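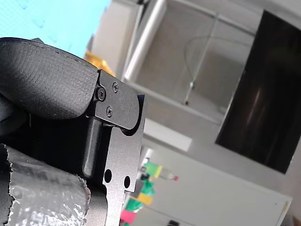
Phillips-head screws in a black metal bracket

Litness > Around the House > Study Corner
Kitchen | Laundry | Workshop | Study Corner | Ask Us

Getting a Corner of the House Ready for Entrance Exam Prep

April 20, 2020

Every spring the stores fill up with things that are supposed to raise a test score. I have bought a fair number of them and most are now in the garage. What follows is what I would do again before an entrance exam, and what I would skip.

The desk. Any flat table that doesn't wobble will do. The Hiner study desk costs $79 and comes with a "focus shelf," a strip of board at eye level where dust collects. Mine wobbled until I went back over all the screws with a hand screwdriver. Try that on the table you already own. If it still rocks, fold a piece of cereal box under the short leg and tape it there.

The light. Put the lamp on the side away from your writing hand so your hand doesn't throw a shadow across the answer sheet. I don't believe the claims about special bulbs for memory. A clean shade and a bulb bright enough to read small print by are what you need — wipe the shade first, you may find you had enough light all along.

Noise. Foam panels stuck to the wall did nothing in our house that I could hear. A folded towel along the bottom of the door did more, and it can go back in the closet at supper. 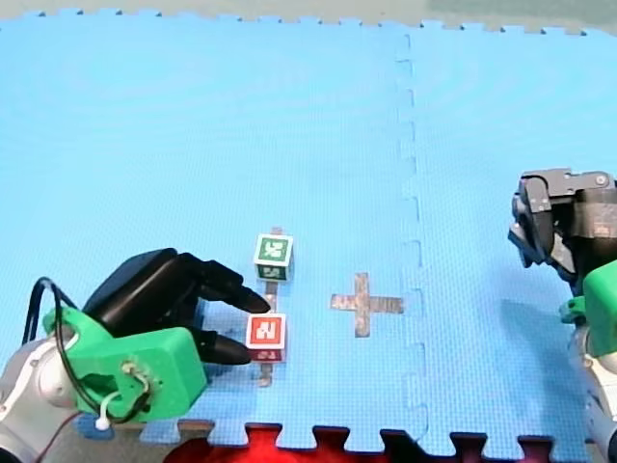 Chair legs are the other thing. Felt pads quiet them on a hard floor, but the stick-on kind slide off in warm weather. By August ours were stuck to everything except the chair. The nail-on kind stay put if the legs are wood.

Papers. Keep the admission ticket, the photo ID and the exam center letter in one plain folder, and hang it on a nail by the door. Make 2 copies of each and keep them somewhere else. The Droresport exam organizer has 5 color-coded pockets and a zipper, and after a week everything was in the first pocket. I'd put the money toward printer ink.

Pencils and erasers. Old erasers go hard and smear. Rub one on scrap paper before you pack it. Some people say you can bring back a hard eraser by warming it in your hands, and I got nowhere with that. Sand the crust off with an emery board or throw it out.

Snacks. "Brain food" is mostly a word on a wrapper. Nuts in a lidded jar are fine if the person studying likes nuts. Keep drinks off the desk, on a stool or the windowsill, because practice books don't dry flat no matter how many bricks you pile on them.

The wall planner. Buy it if you want one. We filled in 2 weeks of ours and then used the back for grocery lists.

Related tips
Getting Ink Out of a Cotton Shirt
Is the Hailu Label Maker Worth It?
Squeaky Chairs: What Works and What Doesn't
Storing Old School Papers Without Mildew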